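Call for participants: operators for a study of grasp approach in two-arm teleoperation

Zutar Robotics Laboratory, Hepburn Building
Posted 10 November 2020

The laboratory is recruiting paid operators for a study of how people line up a gripper with thin objects before closing it. No previous experience with robots is required.

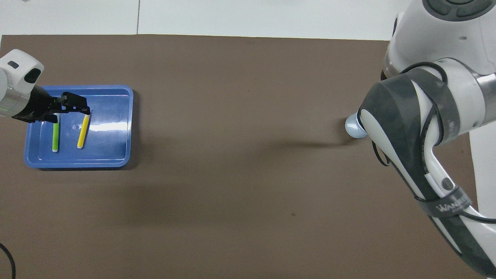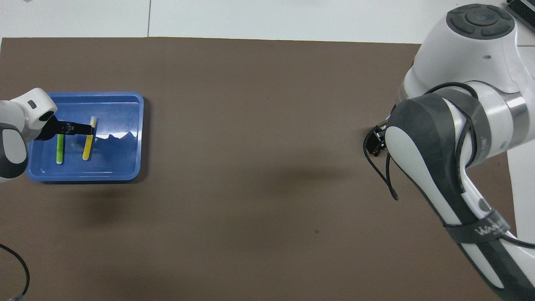
Left gripper over the yellow stick, both pictures.

Cunari Project Bulletin, Issue 19, page 9

Background

An earlier series in the Cunari project recorded 2000 grasp attempts on sticks, pegs and short tubes. Failures were concentrated in the last part of the approach, when the fingers were already close to the object. Operators who paused before closing failed less often than those who moved in one continuous motion. The series did not separate the effect of the pause from the effect of approach angle, and the present study is designed to do so.

Task

The operator drives the arms from a seated station using two hand controllers. Sticks are presented in a shallow tray. In each trial the operator picks up the stick named on the screen and passes it to the other arm, which places it in a holder. Stick angle and tray position are changed between trials. In half of the trials the control software, Flultunis, imposes a short hold before the fingers can close. Operators are not told in advance which trials these are.

Joint positions, gripper opening and head camera video are recorded. The operator is not filmed.

Time and payment

Each participant attends nine sessions during November. The first is training and is paid at the same rate as the others. A session contains 28 trials with a break at the midpoint. Payment is made by bank transfer after the final session. Participants who withdraw early are paid for the sessions they have attended.

Requirements

Participants must be aged 18 or over, have normal or corrected vision, including normal colour vision, and have full use of both hands. Left-handed applicants are particularly welcome, as they were under-represented in the earlier series. Persons who took part in that series are not eligible.

How to apply

Apply in writing to the Zutar study office, Hepburn Building, quoting Cunari 19. State your age, your dominant hand and the times at which you are available. Do not send a CV. Applicants who meet the requirements will receive an information sheet and a consent form, both of which must be returned before the training session is booked.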